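# Waiting for the grip

The software team at Inavura spent most of its first year on perception. Their model, Nurent, could name a crinkled packet from across a room. It was much worse at saying when to close two fingers on one.

Dulce Villaseñor moved over from planning to fix that. Her approach was to train on short demonstrations of people clearing snacks off a dining table, 639 of them so far, each cut down to the 52 frames around the grasp. Foil is the hard part. It shines, it folds, and its outline changes as soon as anything touches it.

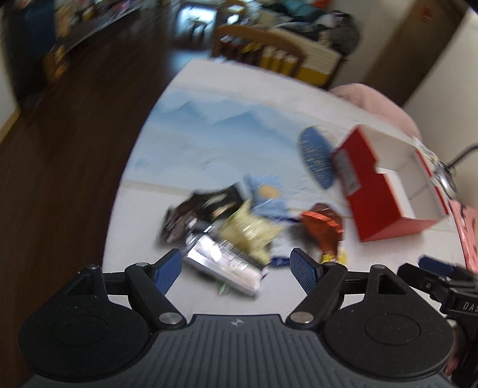
Sweets and snack bars, scattered near the red box in one view and piled inside it in the other. 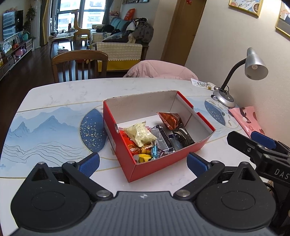 The planner used to treat the box as a fixed obstacle with a hole in the top. Villaseñor's version tracks the rim separately and updates it 24 times a second, so a nudged box no longer ruins the next move. Blurred frames stay in the training set. An earlier filter threw them out, and the controller then froze whenever the wrist moved quickly.

The labelling tool, Gashi, was rewritten twice along the way. It now opens a recording in the browser and marks the likely moment of contact, which a person can shift by a frame or two – most need no change.

A smaller job comes next. The controller still waits too long over flat packets, and Villaseñor wants 60 more recordings of those before she touches the code again.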